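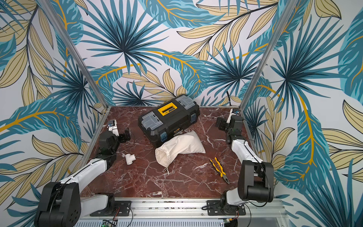 Right arm stops with a gripper overload fault when lifting a bag by its cord

Posted by Gwilym Maddocks, November 20, 2024

We have a two-arm bench cell at our Sutlow workshop, running on the Sombatkul controller. The job is a simple tidy-up routine. The right arm takes a cloth drawstring bag by its cord, lifts it and moves it aside, and the left arm is meant to stay out of the way near the toolbox until the bag has been put down. The other bits on the table (a white tee fitting and a pair of pliers) are only there because a later part of the routine uses them.

It ran well for weeks. Since we updated the controller it stops part way through the lift, and the log gives "gripper overload, right, code 19". The arm then holds its position and will not accept a new command until I power the whole cell down. Twice it has let go of the cord when the power went off and the bag dropped on the marble. No damage, but I would not like it to happen with the pliers.

What I have tried so far:

Lowering the closing force from 500 to the next setting down. It still faults, just later in the lift.

Restarting both arms from the home position.

Running the lift with nothing held. No fault at all.
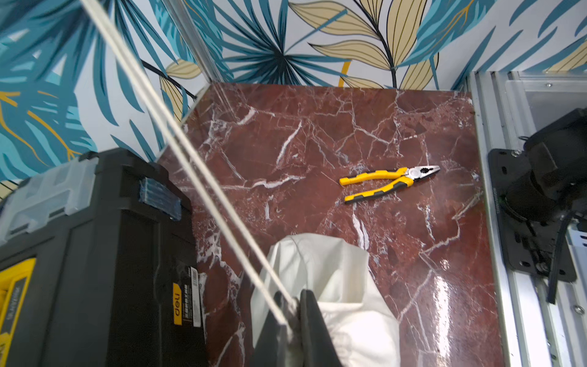

The cord is thin and I did wonder whether the fingers are closing all the way and pushing against each other, so that the motor sees a load which never goes away. But that would have been true before the update as well. The log file has 1,663 lines for a single run and most of it means nothing to me. Has anyone else had code 19, and is there a way of clearing it without cutting the power?

2 replies

Iqra Ghumman
You are on the right lines with the fingers. With something as thin as a cord they close almost to the end stop. The gripper never reaches the position it was told to go to, so it keeps pushing. Older versions of the controller software gave up pushing after a short time and simply held. On ours at Plinbridge that hold setting went back to "off" after an update, and I would look there first.

Go to the gripper page, find "hold after contact" and switch it on for the right arm. Check the left one too while you are there. Then set the closing target slightly wider than fully closed. The cord should still be gripped, but try it by hand with a slow lift before you let the full routine run.

To clear code 19 without a power cut, put the arm in manual, open the gripper one step, then press reset. It will not reset while the fingers are still loaded. Opening them may drop whatever is held, so support the bag first, using something other than your hand. Please don't reach in between the arms while either of them is live. Ours moved a short way when the fault cleared, and it was enough to knock a tool off the table.

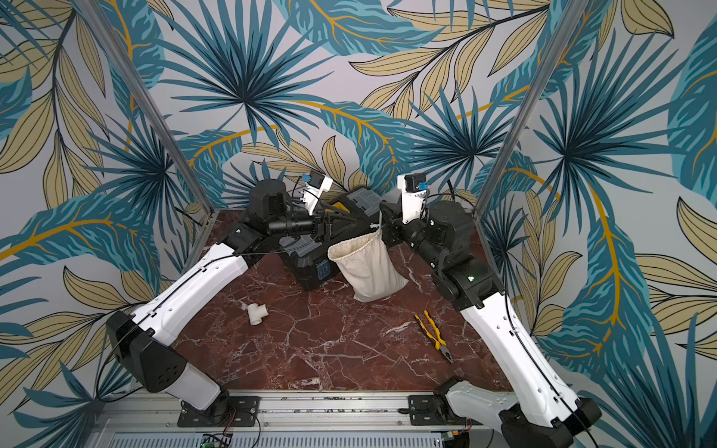
Both arms at the back of the table, bag on its cord.

If it still faults with the hold setting on, look at how close the left gripper is to the right one during the lift. A light touch between the two will show up as load as well, and the log does not tell you which it was. Move the left arm's waiting point back towards its own side and run it again.

brirnham_bench
had the same code on a different arm, was a bad cable. swap it and see

Gwilym Maddocks
Thanks Iqra. The hold setting was off on both arms. I have switched it on and widened the closing target, and it has now done 7 lifts without a fault. I have moved the left arm's waiting point as well. The reset in manual works the way you describe. I have left the cable alone for now but will check it when we have the covers off in December.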